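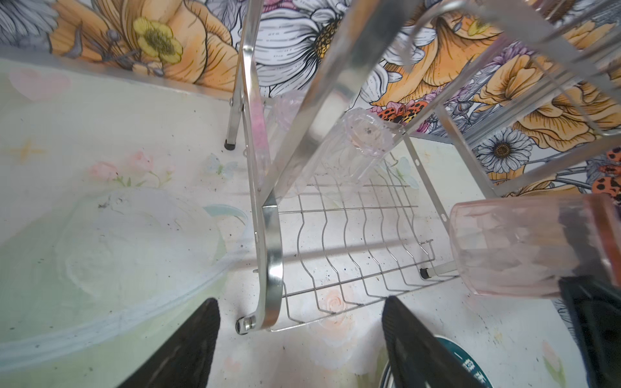
3. Data and Methods

3.1 Sample

The analysis uses diary and meter records from homes in three service areas: Edstead, Ludell and Dufour. All three buy water from the same regional supplier and pay the same volumetric rate, so price differences between areas do not enter the model. Invitations were mailed to 1265 addresses drawn from the billing list. Of these, 1215 were confirmed as occupied private homes. Addresses with a shared meter, a home business using water, or a swimming pool were removed before the diary period began. The final sample consists of 822 homes with a complete diary and a meter record free of gaps longer than one hour.

Homes that dropped out differed little from those that stayed in floor area and number of residents. They were more likely to be rented. Tenure is therefore included as a control in all models reported in Section 4, although its coefficient is not interpreted.

3.2 Meter records

Each home was fitted with a Besia logging unit on the main supply line. The unit stores flow at ten-second intervals and was read at the end of the diary period. Flow traces were split into events using a fixed threshold, with any pause of less than 40 seconds treated as part of the same event. Shorter pause limits split single washing sessions into many small events, while longer limits joined kitchen use to toilet refills. The chosen value was fixed before the diaries were opened and was not changed afterward.

Events were assigned to the kitchen tap when the peak flow and duration fell within the range recorded during the installation visit, at which the installer ran each tap in the home in turn. Events that overlapped with another fixture were flagged. Overlapping events were kept in the total for the home but left out of the per-session averages.

3.3 Diaries and coding of drying method

Participants recorded the start and end of each hand-washing session, whether a basin was filled, whether items were rinsed under running water, and how items were dried. The drying entry was free text in the April pilot. This produced answers that could not be compared, such as "left out" and "on the side," and the main diary replaced the free text field with four choices: towel, rack, mat or cloth, and put away wet. Participants who used more than one method in a session marked the one used for most items.

Drying method is of interest in a study of water use for two reasons. First, the space available for drying limits the number of items that can be washed in one session, and small sessions carry a fixed cost in water run before washing starts. Second, items left to dry in the air are more often given a final rinse, as any detergent left on the surface is not wiped away. The two effects run in opposite directions when a larger rack is used, and their sum cannot be known without session-level data.

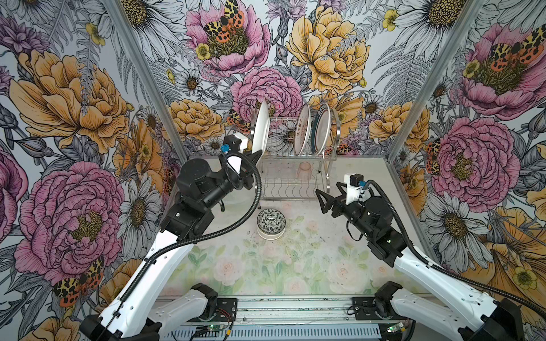
Rack capacity was coded from answers to a one-page kitchen form completed at the installation visit. The form asked for the number of tiers, the presence of separate slots for plates, and the place where the rack was normally kept. Capacity stated by the maker was not used, as such figures assume plates of one size and thickness. Mixed sets are common in homes, and a rack may hold a white plate with dark red characters beside one with a blue-grey rim, as in Figure 3, with no assurance that the pieces match in depth. Where plates stand in upper slots over a lower wire tier, the arrangement shown in the same figure, the rack was coded as two-tier whether or not the lower level was in regular use. Folding racks were coded in their open position.

The coding has two known weaknesses. It takes no account of cups and pans, which in many homes fill the space before plates do, and it treats capacity as fixed over the diary period. A home that bought a new rack during the study would be coded by the old one. The closing form asked about such purchases, and the few homes reporting one were dropped from the capacity models only.

3.4 Model

Water use per session was modeled on the log scale with a random intercept for each home. Fixed effects were drying method, rack capacity class, basin use, number of residents, tenure and service area. An interaction between drying method and basin use was added in a second model, as a filled rinse basin removes most of the reason for a running rinse. Standard errors were clustered by home. Sessions shorter than one minute were excluded from the main model and restored in the sensitivity checks described in Section 4.3.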